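3.2 Block Sorting and Early Counting

2019-08-15
Mizanur Rathnayake and Hafiz Majimbun 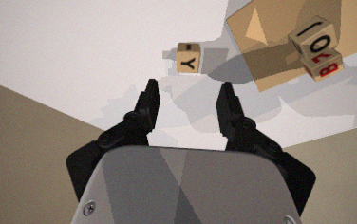 Figure 4. Three wooden cube blocks on a white work surface, with a tan panel.

Children were seen one at a time in a side room at the Vuorinen preschool. Of the 184 children enrolled in July, 73 had taken part in the earlier Urkeck study and were scored as a separate group. Each child was asked to give the examiner one block, then two, then three. A child who gave the wrong number was asked once more, in the same words.

Parents filled out a short form on counting games played at home. We got 493 forms back over both rounds, and a few had blank pages. Children whose parents reported daily counting games gave three blocks correctly more often than the others, but the gap was small among the older children. Age in months was a better predictor than anything on the form. We did not test sets larger than three in this round.

Contact: Postport Research Office | © 2019 the authors | Back to top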